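Notebook > Workshop > Awards season

Tuesday, December 20, 2022

Celebrity voting piece for Flindow, the audience choice ballot. Stars posting their picks early again, same as August, and the fan clubs pile in after. Page fell over for 3 minutes when the Ambrosio lead put her ballot on her story. 1,840 votes in that hour, most of them for her own film, natch.
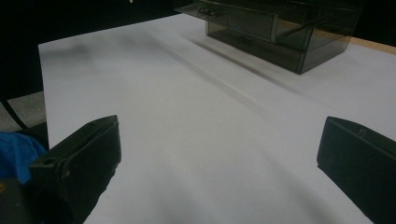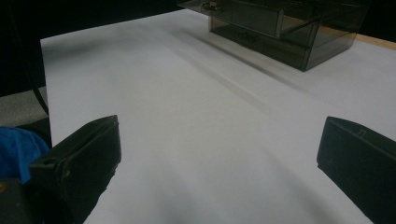
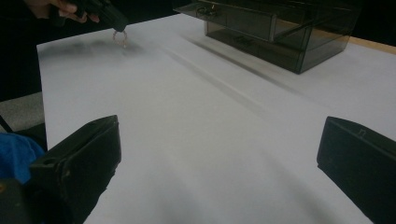
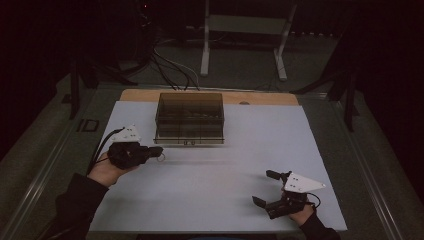

Bench, white surface, grippers. Last one has both hands in.

Vokard want the top 20 names by Friday. Told them no, count isnt clean yet. Duplicates from the Inico app still in there, three accounts voting on a loop. Strip those first, then rerun.

To do
- swap the red carpet thumbnail, wrong dress, wrong year
- spelling of "nominee" on the share card (agian)
- ask Flindow if early voters can change thier pick. Rules page says yes, form says no
- soap category still missing a name

Leaving the rerun on overnight.

Filed under: Celebs, Polls, Awards
Contact | © 2022 Flindow | Back to top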